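The puzzle table is back at Madetcombe, and I couldn't be happier! It opened again on Tuesday, November 10, 2020, in the side room at the Andix hall, after being packed away since February (which felt like a very long time to me, I can tell you).

If you haven't been before, it's a simple sort of thing. There's a dark table, a few peg and shape boards, and you sit down and have a go for as long as you like. I went along meaning to stay a few minutes and was there for 38, mostly because I'd picked up one of the boards from the Siner set and got stubborn about it. They've kept the pink and purple lights on in there too, so everything has a lovely glow, though it does make the colours a bit of a puzzle in themselves.

My favourite is still the white board with the blue pieces and the black-outlined shapes. I like the pegs best – they're nice and chunky to look at, and there's a round one with a circular detail in the middle that I always save for last.

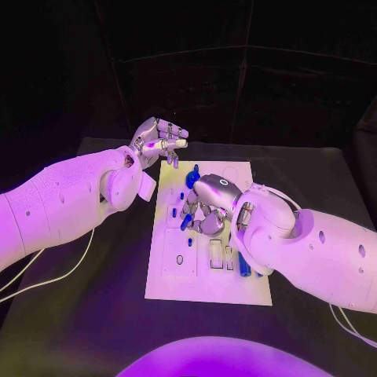
## When to go

Doors open at 3 and close at 7, and it's free. The Tanasarn café next door is doing tea and toast for anyone who wants a sit-down afterwards.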